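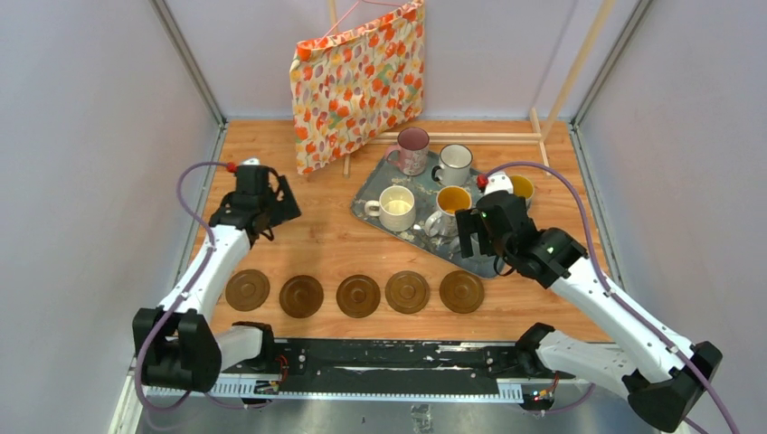
Almost everything you own has a scratch on it somewhere. Look at the back of a spoon, the screen of an old phone or the toes of your school shoes and you will find lines and marks that were not there when they were new. Some marks are easy to spot because they are a different colour from what is around them. White scuffs show up clearly on the long black rail at the front of the picture, but the same scuffs on a white wall would be hard to see. To understand where scratches come from, we need to know what scientists mean by "hard".

## What does hard mean?

In everyday talk, hard can mean a lot of things. A hard sum is difficult. A hard bed is uncomfortable. When scientists talk about hardness, they often mean how well a material stands up to being scratched or dented.

The rule for scratching is simple. A harder material can scratch a softer one. If you drag a steel nail across a candle, the nail cuts a groove in the wax. The wax cannot cut a groove in the nail, however hard you press.

When two things are the same hardness, they can scratch each other. A diamond can only be scratched by another diamond or by a very small number of special materials made by scientists.

## The scratch scale

People who study rocks use a scale that runs from 1 to 10. Each number has its own mineral. Talc is number 1. It is so soft that you can scrape it with a fingernail. Diamond is number 10.

Some ordinary things can be fitted in between:

- a fingernail is a little over 2
- a copper coin is a little over 3
- window glass is between 5 and 6
- quartz, which is found in most beach sand, is 7

The steps on the scale are not all the same size. Diamond is only one step above number 9, but the gap between those two is much bigger than the gap between 1 and 2. The scale tells you the order, like the finishing places in a race. It does not tell you how far ahead the winner was.

## Why sand is such a nuisance

Look again at the number for quartz. It is higher than the number for window glass. Tiny grains of quartz are in the grit on the pavement, on the bottom of your shoes and on the floor by the front door.

When you walk across a floor with gritty shoes, each grain is pushed down and dragged along. The grain may be too small to see, but it can still leave a line. Wood is much softer than quartz, so a wooden floor marks easily. A doormat helps by catching the grit first.

The same thing happens if you wipe a dusty pair of glasses with your sleeve. Your sleeve is soft, but the grit trapped under it may not be. Rinse the glasses in water before you dry them.

## Scratches and scuffs

A scratch is a groove. Some of the material has been cut away or pushed to the sides. If you run a fingernail across a deep scratch, you can feel it catch.

A scuff is a mark left by rubbing. Sometimes the top layer has been roughened. Sometimes a bit of the other thing has been left behind, like the black streak a rubber sole can leave on a gym floor. A streak of rubber can often be cleaned off. A groove stays where it is.

Scratches on clear plastic often look white, even though the plastic has no white in it. Smooth plastic lets light straight through. The rough edges of a scratch send the light off in many directions, and your eyes see that as white. Crushed ice looks white for the same reason.

## Hard is different from tough

A hard thing can still break easily. Glass is harder than wood, but if you drop a glass and a wooden spoon on a stone floor, the spoon is the one more likely to survive. Scientists use the word "tough" for materials that can take a knock without cracking.

## Try it yourself

You will need a candle, a wooden lolly stick, a copper coin and an old plastic lid that nobody wants any more. Ask an adult before you start, and work on a sheet of newspaper.

1. Press your fingernail into each thing and pull it along a short way.
2. Rub the place with a damp cloth. If the mark goes away, it was only a smear.
3. Do the same again with the edge of the coin on the candle, the stick and the lid.
4. Write down which things were marked each time.
5. Put your list in order, from softest to hardest.

Don't test windows, screens or furniture. If two of your things are very close in hardness, you may find it difficult to decide which goes first. Try them again in a different spot and compare the marks with a magnifying glass.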